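The away-goals rule should go from the Drudside Cup, and the November rules meeting is the time to do it. It was written for ties in which travel was hard and visiting sides defended for 90 minutes. Plandaleck to Jasen is 200 km of sealed highway.

Consider the second leg at Jasen, played in front of 3173 people. Babar Jatoi's side had drawn 2-2 away and then had no reason to leave their own half. They finished 0-0 and went through. The tie was level on aggregate - the rule settled it, and it paid the home side to play for nothing. 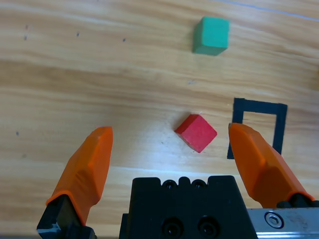
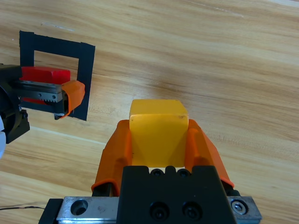
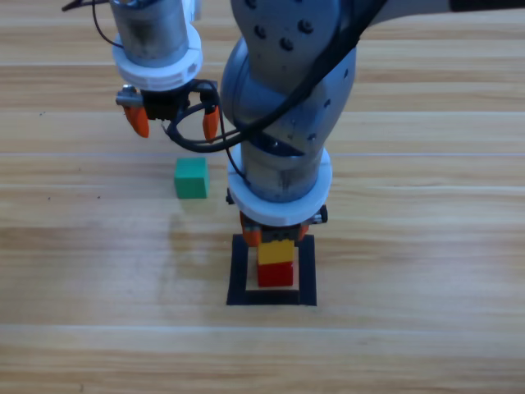 *Light wood tabletop, three views.*

Kazimiera Domański, who coaches Lubis, favours keeping the rule on the grounds that extra time wears out small squads. That is a fair objection to extra time. It does not defend weighting one goal above another. Level ties could go straight to penalties, with no added load on the players and no change to the fixture list. The amendment needs one clause struck out and one line put in.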